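Chapter 6
Buying the Arm: Reading an Offer Before You Sign It

Filed under: Textbooks > Workplace Automation > Sample chapters

Every supplier of tabletop robots will tell you that the machine can tidy a desk. Ask which desk. The answer tells you more than the brochure, and in most sales meetings it takes a while to arrive.

This chapter follows one offer from first leaflet to signed order. The Stekness desk kit is sold by Carell to offices, libraries and small archives. It comes as a package: the robot, a stock of ready-made tasks, two days of setting up and a year of support. Carell calls it "ready for work on arrival". We shall spend a good part of the chapter on those five words, and by the end you should be able to take a similar phrase apart on your own.

6.1 What is being sold

Carell's task list runs to 97 entries. That sounds generous until you read down it. "Pick up folder", "pick up folder (left)" and "pick up folder (upright)" are three entries. So are "move tray", "move tray to edge" and "return tray". A buyer at the Jitaru records office went through the list with a pencil and grouped the entries by what a clerk would call one job. There were 17 groups left. Of those, the office had a use for 12.

None of this is dishonest. A folder lying flat and a folder standing up are different problems for a machine, and the people who built the kit had to solve both. But the buyer pays for jobs, and a price per task means little until you know how the seller has sliced them.

The choice of objects deserves the same suspicion. Demonstrations lean heavily on office goods that are light, stiff and full of edges. Ask for the same task with a carrier bag, a stack of loose receipts or a glass paperweight, and watch what happens to the timetable. 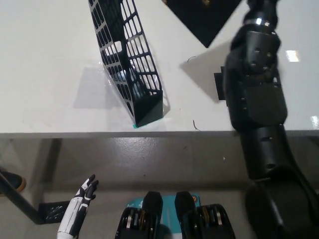 Lighting is the next thing to ask about. A pale, glossy worktop under strong ceiling lights throws glare and shadow, and cameras dislike both. Carell's leaflet gives a success rate with no word on the room it was measured in. When Jitaru asked, the reply was that conditions were "typical of a modern office". Typical in October at four in the afternoon, with the blinds half down? The question went unanswered in two further letters.

6.2 The trial that proves something

A supplier's trial is arranged to go well. Yours should be arranged to find out. Before anyone visits, write down the following and send it ahead:

the objects, which you will supply
the table, which should be the one you mean to use
what counts as a success, in one sentence
who may touch the robot during a run, and what is recorded when they do

The last line is the one that suppliers try to soften. At Jitaru the first draft of the trial agreement allowed "minor operator assistance". Strike that out, or have it defined. A nudge to a folder between runs is assistance. So is a restart.

Length matters too. The office logged 3062 attempts before it would discuss price, and Carell's sales staff thought this excessive. Perhaps it was. A rival, Flilletti, offered a morning's visit and a video, and it is hard to see what anyone could learn from either.

6.3 Costs outside the quotation

The quoted price for the Stekness covers the kit and the year of support. It leaves out floor space, staff time spent resetting tables, replacement finger pads and the second year. We shall work through each of these in turn, beginning with staff time, where the published estimates are at their weakest.

Last updated: October

Reader comments (3)

gantry_fan
Bit hard on Carell. Their support people were good to us and the pads last longer than you'd think.

m.office
We signed with "minor operator assistance" still in. Wish I'd read 6.2 first.

tolworth77
Is there an answer key for the costing exercise at the end of this chapter? The link goes to chapter 5.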